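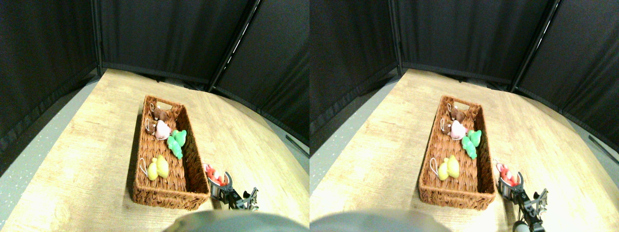
Courses > Retail Display and Stock > Unit 4 > Handout 2

Small soft goods: baskets, loops and counter space

Notes by Cormac Ó Riain for the Pondside short course. Bring this handout to the October practical.

1. What we mean by small soft goods

Plush keyrings, bag charms and other soft items sold singly, usually with a cord loop attached. They are cheap to buy in and easy to sell from a counter, and they get untidy faster than almost anything else in the shop. Customers pick them up, squeeze them and drop them back somewhere else.

2. The basket

A long, low wicker basket suits a narrow counter. Place it lengthwise, with one short end towards the customer. Low sides let people see in from a standing position. A cut-out handle at the end is useful for carrying, but don't hang stock from it – the cord rubs on the weave and frays.

Check the inside of any wicker basket before use. Run a hand along the floor and walls and trim loose ends with side cutters. Plush snags easily and a pulled thread can't be put right.

3. Filling

Start at the far end and work towards the customer. Leave part of the floor showing. A basket filled to the rim looks like a clearance bin, and people will only handle what is on top.

Keep strong colours apart. A bright green toy beside a pale pink one reads clearly; two pale ones together tend to merge on brown wicker. Red is best added last, where there is a gap for it. 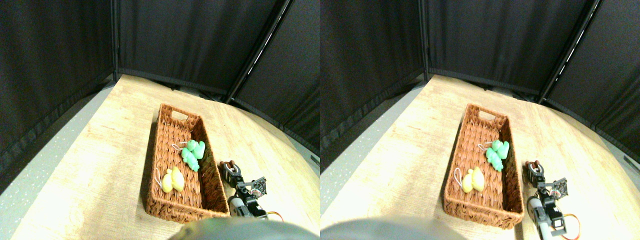

Loops should lie to one side, all in the same direction where possible. White cord shows up well against the weave, so a tangle is noticed straight away. Don't tuck the loops underneath. The customer needs to see that the item will hang from a bag or a set of keys.

When stock runs down to two or three pieces, either refill or move to a smaller basket. Pieces left in a large basket should be brought towards the middle and set a little apart.

4. Worked figures: the Litia counter

Litia is the small gift shop we use for the stock exercises. Over one season it bought in 2,983 plush keyrings and sold 2,540. Work out:

– the number left at the end of the season
– sales as a percentage of stock bought
– how many full cartons the remaining stock would fill, at 80 to a carton

Show your working. Ignore breakages and returns for now; they come up in Unit 5.

5. Before the practical

Read the Mathebula chapter on counter layout, pages 58 onwards. The Bimia price labels are in the stock cupboard and should be tied to the loop, never pinned through the fabric.

Filed under: Handouts, Display, Small stock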